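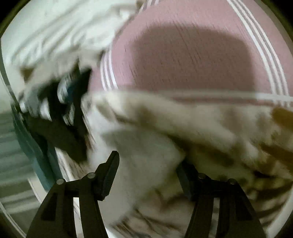 Dusty pink with white stripes, in with the rest of the unsorted cloth.

Orstead Mixed Fabric Bundle
Sold by Rurkoneck Textiles
Item 706

The Orstead bundle is a bag of mixed household and clothing fabric, sold by weight for sewing, patching, stuffing and craft use. Colours and patterns vary from bag to bag. Woven and knitted pieces are packed together, and we don't split them by fibre. If you need one colour only, look at the Olvera single-shade packs instead.

Pieces come as they are. Some have been garments and still have a hem or a seam in them, and some are offcuts. Zips and hard buttons are taken off before packing. Press studs are sometimes missed, so run a hand over each piece before it goes under a machine needle.

Sizes
Small bag: 450 grams
Large bag: 18 kilograms, collection only

The small bag suits a cushion front, doll's clothes or a few patches. The large bag is mostly bought by schools and quilting groups. It is heavy and awkward to carry, so bring a trolley if you have one.

What to expect in a bag
Plains, stripes and florals turn up most often. Knits are usually white, cream or grey. Darker shades go in when we have them. We can't hold back a particular print, but you can leave a note with your order and the packer will do what they can.
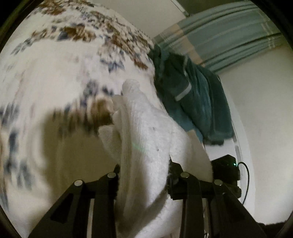
Grurnstead, May

White ribbed knit, cream floral and dark teal-green were all on the sorting table this month. The knit is soft and a bit fuzzy, with a fine vertical rib. Rib like this stretches across its width, so use a ballpoint needle and a narrow zigzag if you want the seam to give. It also makes good cuffs and neckbands.

Light-coloured knits can carry small marks. We don't bleach anything. Pieces with a faint streak or a speck or two stay in the bundle, and most buyers cut around them or put that side to the back. Anything torn through or badly stained goes to the rag bin, which is priced separately.

Care
Wash everything before you cut it. Cold water, gentle cycle, darks on their own for the first wash. Dry knits flat – they'll drop if you peg them on the line. Iron wovens on medium and keep the iron off fuzzy knits unless there's a cloth between.

Orders and returns
Small bags are posted twice a week. Large bags can be picked up from the Grurnstead counter on Friday, after 10 am. Unopened bags can be returned for a refund. Opened bags can't be exchanged for colour.

Groups ordering more than 100 small bags in a year can ask for an account. Write to Hermine Zaugg for accounts and Perrine Charpentier for anything to do with a current order, and put the item number in the subject line.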